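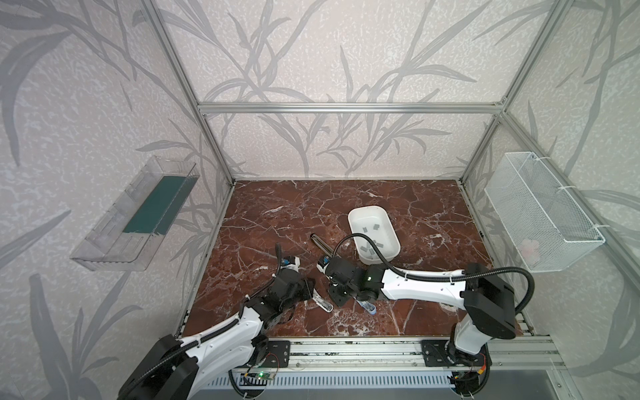 Relletora office supplies sorting, progress report for October

Work on the small metal pieces continued at the Unddale site. We planned 102 sorting sessions for the grant period and have finished over 90 percent of the setup tasks. The white tub stays as the standard container for the gray pieces.

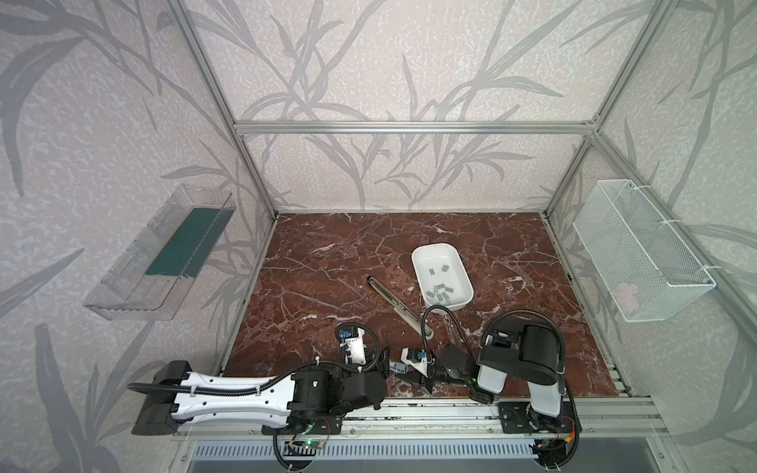
Spending is within budget. The order from Zolla came in 3 boxes, and 2 of them have been checked against the invoice. The third will be done next month.

The marble work surface is wiped down at the end of each day. No repairs to it are planned.

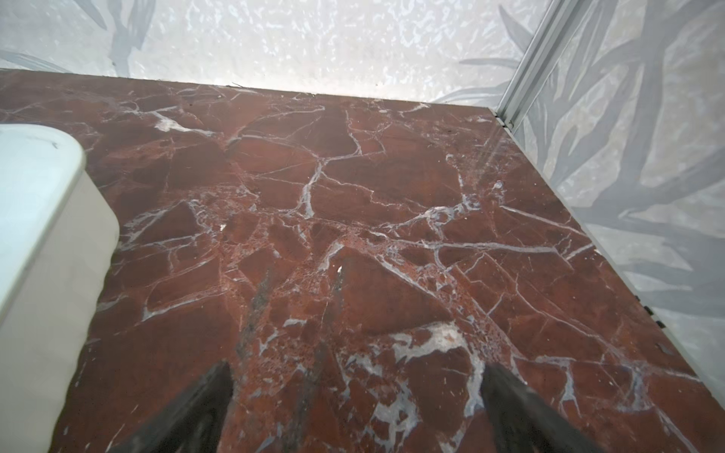 The written instructions now cover the bin, the wall basket and the clear tray on the left wall. The Mihăilă site has asked for a copy. 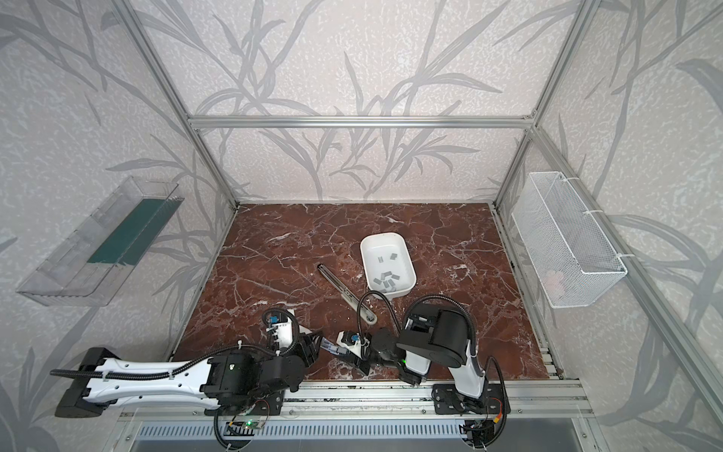

Still open: the parts list, which has 196 lines and needs a second check, and the storage labels.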